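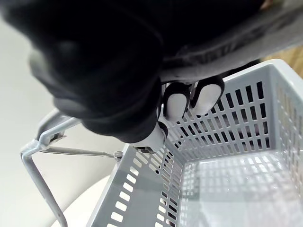 Figure 1. Light gray plastic basket with slotted walls and a thicker, smooth rim.

3.2 The basket as a thing to carry

Shopping baskets get very little attention in writing about stores, and we think they deserve a good deal more. A basket has to be light when empty, stiff when full, easy to stack and easy to rinse, and the ordinary molded kind manages all of this with very little plastic. Mosquera's notes from Ovoncombe, made over one October, list 227 trips in which a shopper chose a basket over a cart. In more than 55 of them the shopper changed hands at least once before reaching the register.

The slots are a lovely piece of everyday design. In the gray basket of Figure 1 the far wall carries long rectangular openings laid out like the rungs of a ladder, and the near wall has rows of smaller ones. We had expected people to talk about weight when we asked what they liked in a basket. Many talked about seeing through it — a lost coupon, a lemon that had rolled under the bread.

The rim does a different job. Shoppers rest it on a hip, hook it over a forearm or steady it against a shelf while they reach. Ásgeirsdóttir calls this "parking" in her work on market bags, and we have happily borrowed the word. Parking was most common in the Wevix aisles, where the shelves are deep and the baskets tended to be left on the floor for 10 to 20 seconds at a time.

Handles turned out to be the richest topic of all. A handle bar sets where the fingers go and how far the load swings, and a shopper who grips it near one end will often tilt the whole basket without noticing. The silver bar over the gray basket below is a long one, and we were delighted by how much people had to say about bars like it.

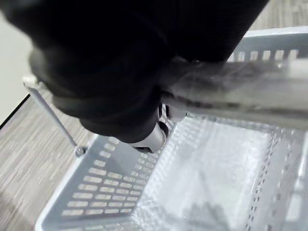 3.3 Packing order

Most shoppers began with whatever was nearest the door, then repacked once something heavy came along. Jars went to the corners. Bread was lifted out and laid back on top, sometimes twice in one aisle.

Print this article | E-mail this article

Related items
Edith Mosquera, Bags, Baskets and the Walk Home
Hudus Notes on Store Layout
Carrying by Hand: A Short Reading List

This site uses cookies to remember your reading settings. Accept | Learn more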